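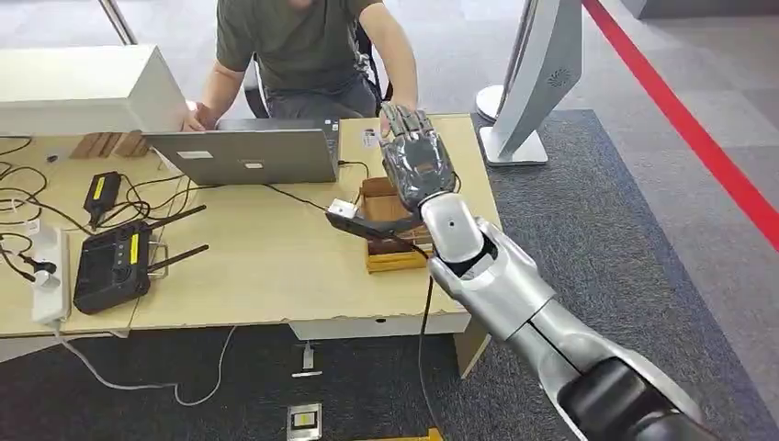 What is the tray on a desk for?

It holds the things that will be needed again before the end of the day. Anything that won't be needed again goes in a drawer or in the bin.

That was the wording in section 5 of the Jestwood desk standard, and I wrote it. I had been sent to the Plonitz office in May to find out why the standard was followed on every floor except the second. My instructions were to look at the desks, record what was on them, and leave the people alone as far as possible.

The desks at Plonitz are pale wood with a plain front edge. The standard permits one laptop, one power cable, one tray and one sheet of paper in current use. The cable should run to the back of the desk by the shortest route. The tray should stand on the right, or on the left for anyone who has filled in Form 8. Very few people had filled in Form 8, and two of those had done so by mistake and were using the tray on the wrong side out of politeness.

I began at the window and worked inwards. Most of the faults were ordinary ones. There were cables run across the work surface, cups without mats, and a stapler in a tray with the staples in a different tray. I entered each fault on the sheet with the desk number and the time. At no point did anyone ask what I was doing, which I put down to the lanyard.

Desk 99 was at the far end, next to the fire door. The laptop was silver, with a small white label near the lower left corner of the lid. The cable came out of the right side of the laptop and went across the surface towards the tray. I wrote that down. The tray was shallow and rectangular, made of light and dark wood. The standard tray is grey plastic, supplied by Cumeo, and stacks. I wrote that down too.

The owner of the desk was at lunch. I lifted the tray to see whether it had been marked with an asset number. It had not. The underside had been sanded and then waxed, and someone had cut a shallow groove along the back edge, the width of a power cable.

I put the cable in the groove. It stayed there.

I should explain why this was of interest. The Cumeo tray has a flat base. If a cable passes beneath it the tray rocks, and if the cable passes in front of it the cable is pulled whenever the tray is moved. In the first draft of the standard I had dealt with this by requiring the cable to go to the back of the desk. The sockets at Plonitz are at the side. I had not been to Plonitz when I wrote the first draft, or the second.

The owner came back at ten past one with a paper bag and asked whether the tray was a problem.

I said that it was not a standard item.

"No," she said. "The standard item is in the cupboard. I can get it out if you need to see it."

I said that would be useful. She fetched it and set it down beside the wooden one. Then she sat, ate half a sandwich over the bag and went on with her work. I measured both trays. The wooden one was lower at the sides and a little longer. When she wanted a slip of paper she could take it from the wooden tray with her fingers flat. With the Cumeo tray she would have had to tip it or pinch the paper against the wall, and people who have to do that stop using the tray and leave the paper on the desk. I had recorded loose paper as a fault on most of the desks that morning.

"Where was it bought?" I asked.

"It wasn't. My father did the joints and I did the sanding. The dark part is from a bed."

The form had a box for supplier. I left it blank and went to look at the next desk.

The rest of the afternoon took longer than I had planned. I had started to check which faults followed from the desk and which from the person, and the sheet had no column for that. I ruled one in by hand. By four o'clock the new column was fuller than the old one. The cups without mats remained the fault of the people. The cables were the fault of the sockets. The loose paper was the fault of the tray, or of whoever had chosen the tray, and I had been in the room when the tray was chosen. Bako had offered a lower one at the same price. It did not stack. I had said that stacking was essential, and I could not now remember having seen two of them stacked, apart from in the cupboard.

I went back to desk 99 before I left. She was on a call, with one hand on the upper edge of the laptop. I waited by the fire door until she had finished.

I said I would have to record the tray as non-standard.

"All right."

I said that I would also be recommending a change to section 5, and that the change, if it was accepted, would make it standard, or near enough that it could be overlooked.

She thought about this. "How long does that take?"

"It goes to Jestwood, then to purchasing, then back to me for wording."

"And until then?"

The standard is clear on that point. A non-standard item is removed to the cupboard, labelled with the desk number, and kept there until a decision has been reached. I had written that as well. I had pictured lamps and small fans.

I told her that the removal should be done by the person carrying out the inspection, at the end of the inspection, and that I had another office to see and could not say for certain when the inspection would end.

She nodded and put a slip of paper in the tray.

The report ran to more pages than was usual. Purchasing replied that the Cumeo contract could not be altered before renewal, and asked me to confirm the supplier of the wooden item so that a price could be requested. I answered that the supplier was not taking orders. They asked for a drawing instead. I made one from my measurements, with the groove shown in section and the depth marked. It was a reasonable drawing. I did not know how to show the wax, so I added a note.

While I waited I made one for myself. I had some pine and the side of a broken drawer, and I did not own a proper saw. The corners do not meet. One of the long sides is higher than the other, and I have turned that one to the back. The groove came out too wide on the first attempt, and I filled it and cut it again, and the filler shows.

It stands on the right-hand side of my desk at Jestwood. The cable runs underneath it. The socket in my room is at the back, so there is no need for the cable to go that way, and strictly it adds to the length of the run.

The inspection of the second floor at Plonitz is still open. I am asked for the closing date at the end of each month, and I reply that one item is awaiting wording. The last time I was asked, there was a further question, from someone new in purchasing, who wanted to know whether the waxing was part of the specification or only a finish. I have the email in the tray, printed out. I will need to telephone her and ask what kind of wax it was.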